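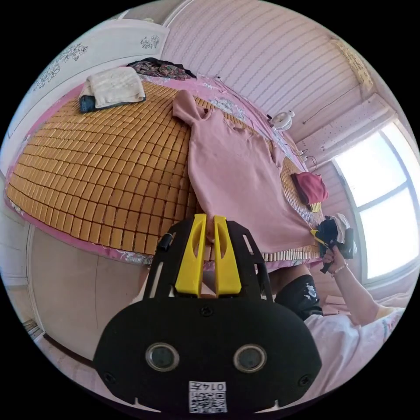

Pilar Acuña wrote in to say that my last page on looking after the grippers was fine as far as it went, but it stopped at "wipe it down," and what was she supposed to do about a finger that closes crooked after a morning of folding? Also, she added, she had followed my advice on canned air and now had lint in places where lint had never been. Fair on both counts. What follows is the longer version, covering one pair of hand-held grippers used for laundry and bed work, from the cleaning cloth to the spare fingers.

Start with the fingers

Fabric is softer than anything else you will pick up and it makes more mess. Cotton sheds. Towels shed as if paid by the ounce. The fluff packs itself into the slots the fingers ride in, and the first sign is a close that feels slightly gritty, like a drawer with a crumb in the runner.

Take the fingers off before you clean the slots. I know it can be done with them on. I did it with them on for most of a winter and all I ever achieved was moving the lint to the other end. Two screws per finger, a small dish to put them in, and a dry toothbrush, soft, not one anybody is still using. Brush outward, toward the open end of the slot. Follow with a strip of masking tape folded sticky side out and dragged through once.

No canned air. I take it back, Pilar. It drives the fluff straight down into the housing, where you will meet it again in October with the cover off.

Crooked closing

Before you bend, file or swear at anything, swap the fingers left for right and close them. If the gap moves to the other side, the finger is at fault. Replace it. If the gap stays where it was, the trouble is in the mount, and nine times out of ten it's a screw that was tightened while the finger was leaning.

Loosen both fingers a half turn. Close them on a strip of stiff cardboard, the back of a notepad is perfect, and hold them shut while you snug the screws a little at a time, side to side, the way you'd do a car wheel. Open, take out the cardboard, close again and look at it against a window. An even line of light is good. A wedge means do it over.

Snug, by the way, means snug. The screws go into plastic. Nicanor Godoy has a jar of stripped ones that he keeps on the shelf over his bench, and he will show it to you whether you ask or not.

Grip that slides

Thin straps, slippery linings and anything with a satin finish will slide out of fingers that hold a bath towel with no trouble. Wash the finger faces first, with dish soap and lukewarm water, off the tool. Fabric softener leaves a film and you would be surprised how much of it travels. If they still slip, I stick on a pad of Flolteneck tape, the thin kind, trimmed a hair inside the edge so the corners don't lift. Don't use the thick kind. It grips beautifully and then the fingers no longer close all the way, and you're back up at the previous section with your cardboard.

Put pads on both grippers the same day. A pair with one new side and one bald side will teach you bad habits - you start pulling everything with the good hand.

Lenses

Microfiber, dry, small circles, no breath. If there's a thumbprint (there is a thumbprint), one drop of lens cleaner on the cloth and never on the glass. Do the lenses last, after the slots, or you'll be doing them twice. I write this as somebody who has done them twice on a regular basis.

Check them by a bright window too. Smears that hide perfectly well under a ceiling lamp come right up in daylight.

Labels

Leave the label on. If a corner curls, press it flat with the back of a spoon. Cleaning spray turns the printing to gray soup, so go around it with a barely damp cloth. I wrote our numbers in a notebook as well, which felt fussy until the afternoon I had to order parts by phone from Aravena and read one out to a very patient woman.

Between jobs

Store them fingers open, lying on their sides in something lined. Mine live in a Skelto box with an old pillowcase in the bottom. Closed fingers keep their pads pressed together, and the Flolteneck will bond to itself over a long weekend and come off one side in a sheet.

Keep a log, even a bad one. Mine has a column for what was done and a column for complaints. Fingers got changed at 341 hours on the left and a good deal later on the right, from which you can work out which hand I favor and how long I put off the other.

What to keep in the drawer

One spare pair of fingers, a bag of 50 screws (Minitz sells them by the bag and they'll outlive you), the toothbrush, the tape, cardboard, a screwdriver that fits. Write the size on the screwdriver handle in marker. Then put it back in the drawer, and if you share a house, check the drawer again tomorrow.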